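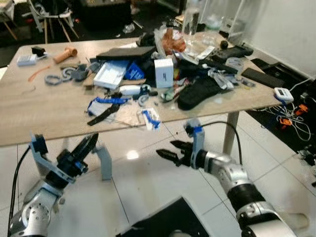 Page last changed: 11th May

Week 2 notes: clearing a shared worktable

Okay, so I always start with the table, and I mean a really cluttered one! Laptop, water bottle, a bag of food, little gray printed parts, a scrap of cardboard, a bit of wire, all on the same wood top. Mine at home is worse.

Food and drink go first. Then the closed laptop, somewhere flat (please don't stack things on it). After that I sort small stuff by what it belongs to, so the ring-shaped pieces stay together, and wire gets its own tray. Pao-chu Lam likes to sort by size instead and we still argue over it.

For Thursday: pick a table you share with somebody, clear it, and write up to 600 words on what you moved and where it went. Hand it in to Petrică Chiriac or leave it in my box.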